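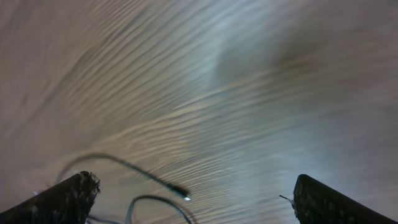

Week 2 handout: checks before you run anything

January 24, 2022 | by the Flastdale lab instructor
Print | E-mail this page

I'm going to nag you about inspection, because it's the rule people skip first! Look over both fingers before every run. See the ragged upper end on the left one, and the thin pale filament sticking out of the right? Both go in the log before you touch the start key. Same goes for dark cables curving between the fingers (my pet peeve): note them, ask me, then run.

18 shares | 4 comments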